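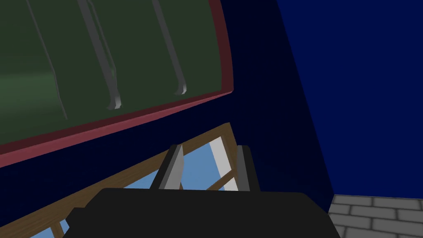
A wooden rack, tan-brown and flat on top.

Elli Lindqvist
October 29, 2024

Right, settle in, this is about drying onions and I do go on a bit. We pulled ours up in August at the Fladlow plots and I've only just finished plaiting them, which tells you how my autumn has been!

My neighbour Mirjana Grgić weighed the lot with me — nearly 198 kilos between the two of us, and my back knew about every one of them.

Leave the necks until they rustle. I rushed it last year and had 2 whole sacks go soft before Christmas (the smell, my loves, the smell).

Mirjana hangs hers in old tights in the porch, one knot between each onion. I thought it looked daft, and now of course I'm doing it too.

Any thick-necked ones go straight in the kitchen. We've had soup four nights running and I'm still fond of it — does anybody have a good chutney recipe that isn't too sweet?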